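4.3 Aplicação do cordão felpudo na orla do painel de malha
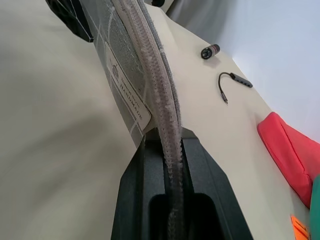
Figura 11. Cordão ao longo da fita de remate, com a etiqueta HANDMADE cosida na malha.

Esta secção aplica-se aos painéis de malha cinzenta do conjunto Vimen, com fita de remate canelada. Para painéis sem fita, consultar a secção 4.5.

Material necessário
Painel de malha com etiqueta já cosida
Cordão felpudo Guvham, cor rosa-bege, 742 mm
Agulha de ponta romba
Linha cinzenta
Molas de fixação
Fita métrica

Preparação

1. Estender o painel sobre uma superfície plana, com a etiqueta voltada para cima.

2. Alisar a malha com a mão, do centro para a orla. Não esticar na diagonal.

3. Medir o cordão sem o puxar. O comprimento indicado (742 mm) inclui 42 mm de folga para os remates das pontas.

4. Marcar o início da aplicação na fita de remate, a 42 mm do canto superior.

Nota: a etiqueta fica em posição oblíqua em relação à orla. Não a descoser para a alinhar.

Aplicação

5. Encostar o cordão à fita de remate, pelo lado exterior, deixando livre a folga superior.

6. Fixar com molas a intervalos regulares. Nas zonas curvas, reduzir o intervalo para metade.

7. Acompanhar a curva da fita sem torcer o cordão. Se os tufos ficarem orientados para um só lado, retirar a mola mais próxima e rodar o cordão até o pelo se distribuir.

8. Coser com pontos espaçados cerca de 11 mm, passando a agulha pela fita e pelo núcleo do cordão. Não apanhar a malha.

9. Retirar as molas à medida que a costura avança.

10. Dobrar as pontas para o avesso e rematar com três pontos sobrepostos.

Cuidado: não cortar o cordão antes de concluir o passo 10. O entrançado desfaz-se a partir da ponta livre.

Cuidado: não passar a ferro a malha nem o cordão.

Verificação

11. Levantar o painel pela fita e confirmar que o cordão não forma ondas. Os tufos presos sob a linha soltam-se com a ponta da agulha.

Variações ligeiras de tom ao longo do cordão são admissíveis. Para cordões de substituição, indicar a referência Zalleo 742.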